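住まいの手引き　家具・家電の配置と床の養生について

ブロルナー住まい相談室
2024年8月

当相談室には、転居や模様替えに際して「購入した家具が思った場所に収まらない」「設置後に扉が開かないことに気付いた」といったご相談が多く寄せられます。本ページでは、大型の家具や家電を迎える前に行う採寸、位置決め、床の保護、および作業後の手入れについてご案内いたします。賃貸住宅にお住まいの方は、作業の前に契約書の原状回復に関する条項をご確認ください。

1　採寸

採寸は、設置場所、搬入経路、家具本体の順に行います。設置場所では床面の幅と奥行きのほか、巾木の厚み、窓枠の出、コンセントの位置を記録してください。壁と壁の間の寸法は、床に近い位置、腰の高さ、天井に近い位置で異なることがあり、最も小さい値を採用いたします。

巻尺は先端の爪が動く構造になっております。爪の遊びは故障ではなく、引っ掛けて測る場合と突き当てて測る場合の差を補正するためのものですので、接着剤などで固定しないでください。

搬入経路では、玄関扉の有効幅、廊下の曲がり角、階段の踊り場、照明器具の下端までの高さを測ります。扉は開いた状態で測り、取っ手の出っ張りを差し引きます。集合住宅の場合は、エレベーターの間口と内寸も必要です。

2　位置決め

寸法を書き留めただけでは、実際の大きさを思い描くことは容易ではありません。設置する家具の外形を、養生テープまたはマスキングテープで原寸どおりに示しておくと、通路の幅や扉の可動域を事前に確かめることができます。

テープは粘着力の弱いものを選び、目立たない場所で試し貼りをしてからご使用ください。ワックスを塗布した床、塗装の古い面、突板仕上げの天板では、弱粘着のものでも表面を傷めるおそれがあります。布粘着テープおよび梱包用テープは、のり残りの原因となりますので使用しないでください。

貼り付けの際は、基準となる壁から同じ距離に2か所の印を付け、その印を結ぶように一息に渡します。少しずつ貼り進めると線が曲がりやすくなります。直角を確かめるには対角線を測り、両者の長さが等しければ四隅は直角です。

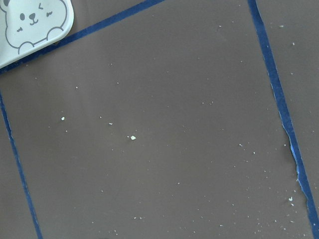 引き出しや扉のある家具については、本体の外形に加えて、開いたときに達する範囲も別の色で示しておくことをお勧めいたします。食器棚の前に人が立ち、その後ろをもう一人が通る場合を想定しますと、必要な奥行きはカタログの寸法を大きく上回ります。椅子を引く食卓まわりも同様です。

外形を示した状態のまま、普段どおりの生活を一晩お試しください。洗濯物を運ぶ、掃除機をかける、カーテンを開閉するといった動作の中で、支障のある箇所が明らかになります。冷蔵庫などの放熱を要する機器は、取扱説明書に記載された壁との間隔を含めて範囲を定めてください。

3　床の保護

搬入の当日は、床を掃いて砂粒を取り除いたうえで養生材を敷きます。砂粒が残っておりますと、養生材の下で床を傷つけることになります。段ボールを用いる場合は、継ぎ目を重ねて段ボール同士をテープで留め、床には直接留めないようにいたします。

重量のある家具の脚には、脚の形に合った保護材をお使いください。フェルトは滑りがよく、椅子など動かす機会の多い家具に適します。ゴム製の保護材は位置を固定する目的に向きますが、塩化ビニル系の床材では変色を生じることがあります。床材の種類が分からない場合は、管理会社または施工店にお問い合わせください。

本棚を例に取りますと、幅1,000ミリメートルの棚板に書籍を隙間なく並べた場合、荷重は相当なものとなり、棚板のたわみや床のへこみにつながることがあります。重い本は下段に納め、脚の下には荷重を分散させる敷板をご用意ください。

4　転倒の防止

背の高い家具は、設置が済み次第、壁に固定いたします。金具は壁の下地に届くねじで留める必要があり、石膏ボードのみに留めた場合は十分な強度を得られません。下地の位置は、下地探し用の針または探知器で確認します。突っ張り式の器具を用いるときは、天井側にも強度のある位置を選び、家具の奥側に取り付けてください。定期的に緩みを点検することも大切です。

5　テープの除去と手入れ

位置決めに用いたテープは、確認が終わりましたら速やかに剥がします。直射日光の当たる窓辺では粘着剤が変質しやすいため、貼ったままの外出は避けてください。剥がす際は端を折り返し、床に沿わせるように低い角度でゆっくりと引きます。

粘着剤が残った場合は、次の順にお試しください。

・新しいテープの粘着面を軽く押し当て、残った粘着剤を移し取る
・水で薄めた中性洗剤を布に含ませ、固く絞って拭く
・水拭きの後、乾いた布で水分を取り除く

シンナーやベンジンなどの溶剤は、塗膜を溶かすおそれがありますので使用しないでください。金属製のへらも床に傷を付ける原因となります。

6　記録の保管

採寸の結果は、間取り図の写しに書き込み、家具の保証書とともに保管されることをお勧めいたします。縮尺を100分の1とすると、紙の上の1センチメートルが実際の1メートルに当たり、読み取りが容易です。家具の型番、購入時期、固定金具の種類も書き添えておくと、次の転居や修理の際に役立ちます。

毎年3月は転居に伴うお問い合わせが集中し、回答までにお時間をいただくことがあります。搬入の日程がお決まりの方は、お早めにご相談ください。

関連ページ
カーテンレールの採寸
結露を防ぐ家具の間隔
粗大ごみとして出す前の解体と仕分け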